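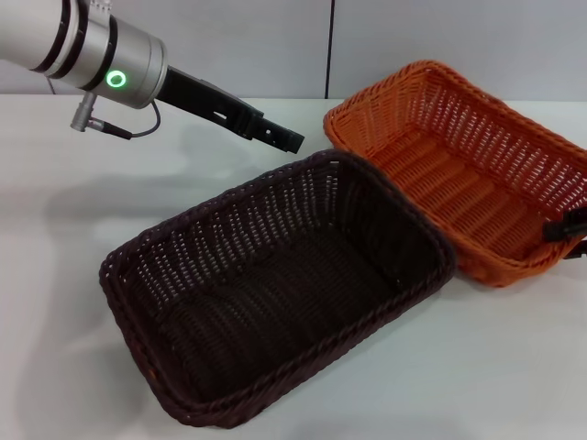 So I finally have numbers! If you've been following along, you know I've spent months trying to get our arm to stop treating every basket it meets like a brand-new planet. Heather Munro kept telling me to quit adding demos and start throwing them out, and I kept ignoring her (sorry, Heather).

We started with 1,030 teleoperated demos. I cut every one where the operator paused for more than 4 seconds, which left 770, and retrained the same policy on just those. Same network, same learning rate, nothing clever. Then I ran 50 trials with each version, swapping basket colors and angles between runs, and the smaller set won. By a lot! The arm dithers less over the rim, too, which used to drive Dong-geon up the wall.

Now the annoying part: overlapping baskets still trip it up, and I don't know why yet. Lama thinks it's the depth input, I think it's the labels. We're rerunning it without depth next, and I'll post the plots in July.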